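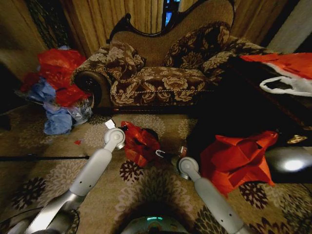 Asunto: Re: [mantenimiento] Jusel - holgura en la pinza derecha y cámara de cabeza
Fecha: 23 de marzo de 2026
Lista: mantenimiento, proyecto Morier

Respondo entre líneas. La unidad es la de dos brazos blancos que tenemos en la sala de Bamham, la del sofá de flores, con las bolsas de plástico por la alfombra.

> Tras el cambio de dedos, la pinza derecha de Jusel cierra sobre
> plástico fino pero el registro da posición final distinta en cada
> ciclo. ¿Recalibro el cero o es mecánico?

Primero el cero. Con los dedos nuevos el tope de cierre se desplaza y el valor guardado deja de servir. Procedimiento:

1. Brazo en reposo, par desactivado, pinza vacía.
2. Cerrar a mano hasta contacto, sin forzar.
3. Guardar el cero en el controlador Kartha y reiniciar solo ese eje.
4. Lanzar 100 ciclos en vacío y exportar el registro.

Si la dispersión se mantiene en vacío, es mecánico: revisad el prisionero del piñón. En la nuestra estaba flojo a los 1.351 ciclos del último montaje. Lo apretamos con fijador medio y no ha vuelto a moverse. Si solo aparece con bolsa, dejadlo - el plástico arrugado nunca ofrece el mismo espesor y la lectura final no significa gran cosa.

> La consigna de fuerza la tengo en 700. ¿Es demasiado?

Para bolsas, sí. En la escala del Kartha nosotros trabajamos con 300. Con 700 el motor se queda empujando contra el tope y el eje entra en protección térmica a mitad de sesión. Comprobad además que el perfil se ha escrito en los dos brazos; el configurador aplica los cambios únicamente al que está seleccionado.

> La imagen de cabeza sale muy curvada en los bordes. ¿Hay que
> recalibrar también la cámara?

La curvatura es la del gran angular, no indica avería. Repetid la calibración únicamente si habéis aflojado el soporte. Lo que sí conviene mirar es la exposición: los negros brillantes devuelven un reflejo blanco fuerte y lo que queda en sombra se pierde en una masa sin detalle. Yo fijo la exposición manual antes de cada tanda y compruebo el lado derecho, que en nuestra sala es el peor.

> ¿Cada cuánto revisáis los cables?

Antes de cada sesión, con la máquina parada. Todo cable que cruce la alfombra debe quedar fuera del barrido de los brazos y del recorrido de la base. Después muevo cada muñeca de extremo a extremo y escucho si roza algo.

Pendiente por mi parte: subir el perfil de 300 al repositorio de Morier y pedir prisioneros de repuesto, que llegarán en mayo. Si alguien tiene registros en vacío de otra unidad, que los mande a la lista con la versión del firmware en el asunto.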